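17th June – Plovcombe workshop, small dishes

Carried on with the dish trials. Shanti was in for the first half and I did the rest by myself. Aim is still the same: settle which of the small round shapes goes into the Brandell set, so we can stop making test pieces and get on with the real ones.

Started by clearing the bench and wiping everything down. Yesterday's dust had got into the lids of the glaze tubs again. Moved the tubs to the lower shelf, lids taped. If anyone wants the Haletti white it is at the back on the left, and please tape it up again after.

The dark blue-grey is the one Shanti likes. Raised rim, smooth hollow inside, no foot ring to speak of. I was not sure of the colour when the first ones came out in November, but it has grown on me. It hides small marks well. It also shows every fingerprint, so wipe before packing. 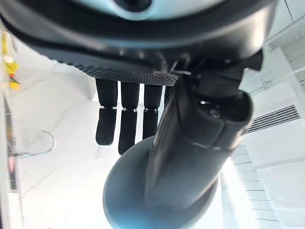

The rim is the part I keep going back to. On the early pieces it was too sharp and it chipped if two of them were knocked together in the rack. Took it down with the wet sponge at the leather stage this time, two passes and then left alone. Anything more and the rim goes wavy. Shanti tried a third pass on one of hers to see, and we both agreed it looked tired. Scrapped that one.

Weighed out the next batch of clay, 600 g to a lump, which is more than the dishes need but leaves enough for trimming. The bag from Sisodia is softer than the last one. Left it open on the plaster bat over lunch and it was much better to wedge after that. Should do this as a matter of course with their clay.

Then the pinks. Aurelia Bucur asked for a matte surface and a softer edge on these, nothing shiny, as she wants them for a bedside table range. The colour is paler than the sample card. I held the card next to a dish by the window and again under the strip light, and it is paler under both. My own view is that it is nicer for it, but she should see one before we do any more. Will post her one this week – wrapped, in the small box, not the padded bag. 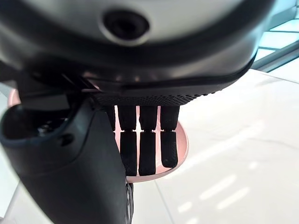
Pale pink dish, matte, rounded rim.

Kiln shelf plan for the next firing: 11 dishes on the middle shelf, nothing on top. Last time we squeezed in extras and the ones near the element came out a shade darker on one side. Keep blue-greys and pinks on separate shelves as well. I don't think the colours affect each other but I would like to rule it out.

Still to sort:
Price for the small boxes. The Brandell people want a figure and I have not got one.
New sponge. The old one is shedding bits into the slip.
Ask Shanti whether she wrote down the cone she used for the second blue-grey test. It is not in the book and I can't find it on the tile either.
Label the two buckets of reclaim. They look the same and one has grog in it.

Swept up, damp cloths over the unfired pieces, window shut. Trimming first thing tomorrow if they have firmed up enough.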